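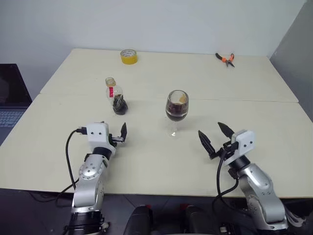
A roll of yellow tape and a pair of pliers on a tabletop.

Adhesive tape

Adhesive tape is a strip of backing (paper, plastic, cloth or foil, mostly) with something sticky on one side, wound up on itself so you can carry it around. I've been adding to this little home-repair encyclopedia for years and I can't believe it took me this long to get to tape, because I use it more than anything else in the house!

How it works

Most of the tape you and I buy is what the trade calls pressure-sensitive. You don't wet it or heat it, you just push down. The glue is soft enough to flow into the tiny bumps of whatever it's touching, and pushing harder helps it flow. That's why rubbing a strip down with your thumb does so much more than laying it on and walking away. Dust ruins everything, and so does cold. I once tried to patch a tarp in February with tape that had spent the night in the garage, and it had all the grip of a wet leaf.

Why it comes off the roll

People ask me this one a lot. The back of the strip is usually made or coated so the glue doesn't hold to it very well, and that's the whole trick. When a roll gets old or bakes in a hot car the glue can creep, and then you get that maddening business where it splits down the middle and peels off in slivers.

Main types

Masking tape. Crepe paper backing, tears by hand, meant to come off again. Take it off while the paint is still a little soft if you can. I left some on a window frame for a whole summer and was scraping for days.

Packing tape. Thin plastic film, very strong along its length, and noisy. It also loves to lose its own end (fold a corner over when you're done, please, for the sake of whoever comes next).

Electrical tape. Stretchy vinyl. It comes in lots of colors, and electricians use the colors to mark wires, though what each one means depends on where you live, so look up your local rules before you trust mine.

Cloth tape. This is the family duct tape belongs to, along with its better-behaved cousin gaffer tape, which leaves less goo behind.

Double-sided tape. Glue on both faces with a liner to peel away. Wonderful for carpets, awful if you put it down crooked.

Sizes

Widths vary by country and by maker. The rolls in my drawer are mostly 25 millimeters, and I keep one 10 millimeter roll for fussy edges. The hardware store in Vaughan where I shop only carries the wider stuff in silver, for some reason.

Storage

Keep rolls cool, dry and out of the sun. I lay mine flat in a cookie tin with wax paper between them so the edges don't pick up grit. A friend hangs hers on a dowel and they've done just as well, so suit yourself.

Getting the residue off

Warm it with a hair dryer first, then try a little cooking oil on a rag and wait a few minutes. Test a hidden spot if it's bare wood or painted wall!

See also: Glue; Painting a room; String and twine

Last edited Oct 5, 2018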